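Product Structures, Handout for Week Two
Stiffness From Shape
Prepared by Thoa Đào, revised 11/05/2024

Please read this handout before the workshop. The formulas are in the course book, so I repeat only the one which students forget most often.

What we mean by stiffness

Stiffness tells us how much a part bends when we load it. Strength tells us how much load it can carry before it breaks or stays bent. In daily speech people mix the two words, and in written answers I still see them mixed. A fishing rod is strong but bends a lot. A glass plate is very stiff for its thickness, and it breaks easily.

The stiffness of a part in bending depends on the material (the modulus, E) and on the shape of the cross section (the second moment of area, I). We multiply them. Changing the material is often expensive. Changing the shape is often cheap, and for this reason the whole week is about I.

For a flat strip, I is the width times the thickness to the third power, divided by twelve. If you double the thickness, the strip becomes eight times stiffer and two times heavier.

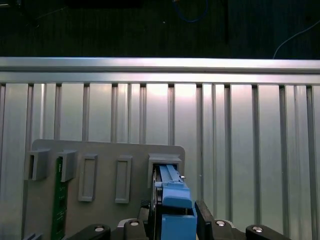
Ribs and grooves let us put material far from the neutral axis without making the entire part thick. Each rib works like a small beam, and the thin floor between the ribs holds them together. The direction is important. On an aluminum panel with vertical ribs, like this one, we expect good resistance to bending along the ribs and much less across them. The horizontal rail on top runs in the other direction, and a student who sketches such a structure should draw the two directions separately. Please do this also in the homework.

The workshop strip

In the workshop you will compare a flat strip with a folded strip. Both are cut from the same sheet, 510 mm long and 2 mm thick. Bảo Vi measured the folded one last year and calculated I as 3,617 mm to the fourth power. Calculate your own value first and only then compare. If your result is very different, look first at the position of the neutral axis. Many groups place it in the middle of the height, and for a folded strip with one flange this is wrong.

Joints

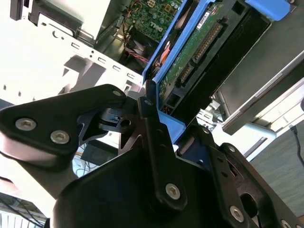 A joint can lose the stiffness that you won with a good section. Two stiff plates with a single screw between them can still turn around this screw like a hinge. A second screw stops the turning, and the distance between the screws decides how well it does so. Look at the broad black plate on the left, where there are silver hex-socket screws near one end and another near the upper tip. When you sketch a plate like it, mark the longest distance between two screws, and ask what would happen if you moved them close together.

Valter Dalen asked me in class if glue is better than screws. For thin sheet it is often very good, but it is difficult to open again for repair.

Holes
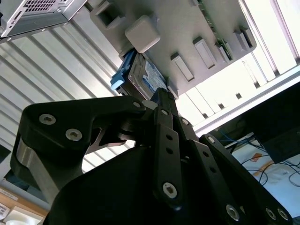 Material near the neutral axis does little work in bending, so we may remove a part of it. A hole in the middle of a web costs little stiffness and saves weight. The same hole near the edge costs much more. The narrow black piece in the center has small round holes along its length, and you can use it as a model for your drawing: keep the holes on the center line, and leave enough material on both sides.

Homework

Draw one ribbed object from your home and show its stiff direction with an arrow. Write in a few sentences how it is joined to its neighbors. Students in the group of Thu Tôn give the drawing to her, all others to me.
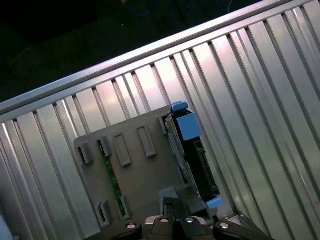 Figure 4. Ribbed aluminum panel with a smooth rail along its upper edge.

Words to know: rib, groove, flange, web, neutral axis, modulus. Flange and web will be used again next week, when we start with closed sections.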